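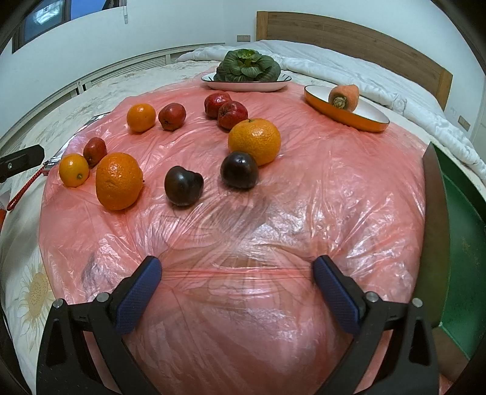
Fruit and veg swaps are back at Plemham village hall, and the first one of the season got going on Sunday with the doors open a bit before ten. Bring what you have too much of, take home what you'll eat, that's the whole idea. No money changes hands. The display went up on pink plastic sheeting, oranges and red apples together with a couple of dark plums in among them, and the greens and the carrot got dishes of their own at the back. Very simple, but it did the job and people stopped to look on their way in.

Home News Sport What's On Letters Notices Contact

Romana Vlček, who took over the swap last winter, had been hoping for a decent turnout and got one. 19 households signed the sheet by the door, a few more didn't bother with the sheet. "I thought we'd be standing there on our own with a bag of onions," she said. "By half past ten I couldn't get to the kettle."

Apples went quickest, as they allways do. Most came off trees in back gardens on Clostbridge Road and had been kept in sheds and garages, wrapped in newspaper. Some a bit soft. Still fine for a crumble. The oranges were a gift from Begović, the greengrocer by the bus stop, who sent over a crate on the morning and has said there'll be another next time.

Greens were slower. Bok choy in particular had people asking what to do with it. Deepak Mishra, who grows his under fleece on the allotments behind the school, ended up giving the same answer all morning – hot pan, garlic, two minutes, don't walk off. He had brought seven heads and went home with one, plus a jar of someone's chutney that he hadn't asked for but was pleased with.

Not everything went to plan. The urn tripped the sockets on the kitchen side and the tea was late. Labels were a problem as well, half the cooking apples got taken as eaters and at least one person has been back to complain. Next time there will be cards saying which is which. If you have a good pen and clear handwriting, Romana would like a word.

There was also some grumbling about bags. The swap does not supply them and won't be starting. Boxes, baskets, an old pillowcase, anything you can carry.

A few reminders for those thinking of coming along:

Wash the mud off roots please, the hall floor was only done in January. Eggs and home-made jam are welcome if they're dated. No cooked food, no meat, nothing that has been in the freezer. Windfalls are fine but cut out the bad bits first or put them in the separate crate for the pigs at Zerkeo Farm, who take anything left over at the end. Leftovers this time filled two crates, mostly outer cabbage leaves and a lot of very large marrows that somebody must have been keeping since autumn.

Children get a table to themselves again. This week they were making faces out of peelings, some of them very good, one of them apparantly the headteacher.

Seed packets are next on the list. Several people asked whether they could bring spare seed, opened or not, and the answer is yes as long as the name of the thing is on the packet and it isn't years old. Bean and squash most wanted. Plenty of tomato already. Rhubarb crowns have been promised as well by two plot holders who are splitting theirs, first come first served, bring something to carry them in because they drip.

Parking was tight. The chapel next door has its own service until eleven and would rather its gateway was kept clear – use the lane or the school side, which is open at weekends. Bikes can go in the porch.

The next swap is in the same place, same time, set up from nine for anyone who can lift a trestle. Offers of help, spare dishes or a working extension lead to Romana at the hall, or leave a note in the box by the noticeboard.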